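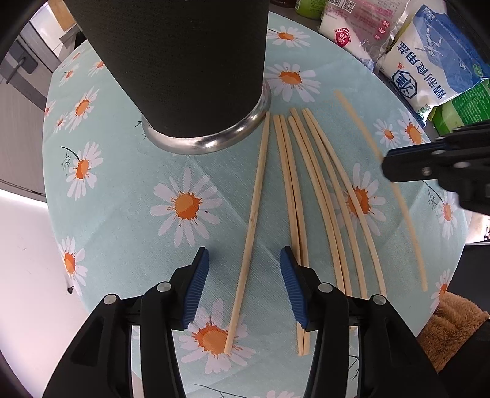 # Chopsticks, Hand-Held Set

This page is part of the Prinedo household gallery. The task is picking up chopsticks and putting them in a container. A person does it by hand with a pair of grippers, and the recordings are used to teach a robot arm the same motion. There were 231 recordings in the July set, of which 13 were dropped for bad tracking.

**Laid out on the cloth.** Eight sticks on the daisy tablecloth, most of them running nearly the same way. Sticks lying close together are harder to take one at a time. The jaws come in open, with the blue pads facing each other.
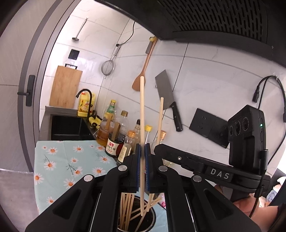
**One stick per grip.** The operator is asked to hold each chopstick near upright over the container before letting go. Drops are kept in the set and tagged.

**Two grippers.** Both hands are recorded together. Operators switch after 2 hours, and the pads are wiped down at each change.

The Mancuso gallery has the same task done by remote control, with the operator at a desk. Those recordings run slower and are listed separately. Spoons and ladles are next, under Odunow.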